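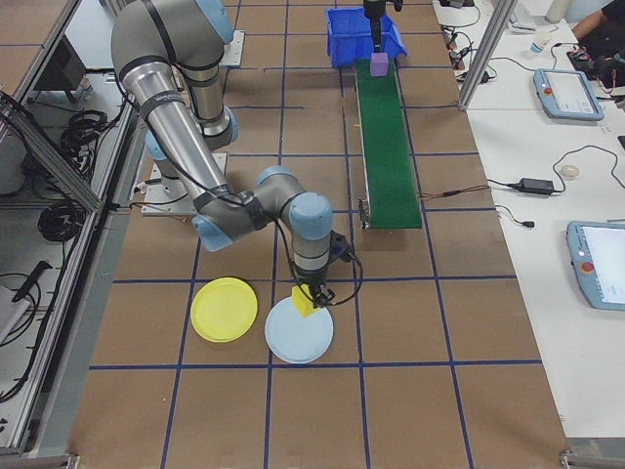 ## About Tagle

We make camera bags and printed lens pouches, and we're suspicious of most camera bags. That includes a few of our own early ones, which we stopped selling.

Tagle was started by Solange Carré and Hartmut Oltmanns after they had each bought too many bags described as "professional." Solange used to repair zippers and seams for a rental house. Hartmut shot weddings and kept a closet full of padded things he didn't use. Neither of them believed the word "weatherproof" on a hang tag, and they still don't. You won't find it on ours. We say "fine in light rain" and leave it there.

## What we sell

There are 6 products. People write to ask when the range will grow, and we don't have a date for them. The best seller is the Navance, a shoulder bag for one body and two lenses. You can squeeze in a third lens, but then the flap won't close flat and you'll be annoyed with it by lunchtime. The Stomano is the same bag without the divider, for people who wrap their gear in a sweater anyway.

The lens pouches can be printed with your own pattern, photo or name. A word of caution on photos: faces look odd once they're wrapped around a cylinder. Margaux Gilbert checks every file before it goes to print and will email you if she thinks yours is going to disappoint you. You're free to overrule her. Some customers have, and one or two were right.

## What we don't claim

We don't say our bags will improve your pictures. We don't know what "military-inspired" means on a thing that holds a flash. And we've yet to see a "lifetime guarantee" that explained whose lifetime, so ours is written in days: 90 to send it back for any reason, used or not. After that we repair at cost – stitching is cheap, zippers less so.

Our reviews aren't filtered. Régis Le Goff, who answers the mail, posts the bad ones along with the rest. The complaints about the old Gindska buckle were fair, and it was replaced in July.

## Orders and questions

We sew in batches of 400, so a color can be out of stock for a while. We'd ask you not to pay a reseller double for it. Custom pouches can't be restocked or resold, but the return terms are the same.

For shop and club orders, write to Bernadette Pons. She'll send you a sample first, and she'd prefer you tried it with your own gear before ordering more.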